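Home | News | Projects | Processing | Subscribe

Tralamgate commits to dry-stacked tailings

Drurkel has let the engineering contract for a filtered tailings plant at its Tralamgate zinc operation, replacing a conventional slurry dam that was due to be raised for a third time in August. The contractor, Vollar, will design, supply and commission the plant under a lump-sum agreement.

The new circuit takes thickener underflow to seven plate-and-frame filter presses. Filter cake leaves the presses at a moisture content of 14 per cent by mass and travels 1,293 metres by covered conveyor to the stack, where it is spread and compacted in thin lifts.

"The dam lift was cheaper on paper," said project manager Peiyu Lu. "Once we priced the buttress and the water licence, the gap closed."
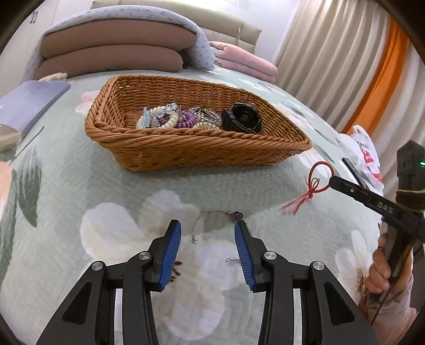
Filtration and cloth life

Pilot work was carried out on 28 bulk samples from the two main ore types. The northern ore filtered well. The southern ore carries more clay and needed longer pressing, so the presses have been sized on the southern figures with one unit on standby.

Cloth wear remains the main operating cost. Process engineer Robel Dinsa expects to change a full set every 411 hours - a figure he regards as cautious - and the building has an overhead crane and a separate wash bay for that purpose.

Filtrate returns to the mill. Stack run-off reports to a lined pond, sized for a wet winter, and is tested before reuse. Earthworks for the stack base are under way, and the first press is to be installed once the building slab has cured.

Comments

Muammer Yalçınkaya: What happens to off-spec cake? We had to build a bunded pad for ours after the first month.

Haris Hodžić: Is the standby press included in the seven?

İlker Bayram: Haris - yes, six duty and one standby as I read it. Agree on the pad.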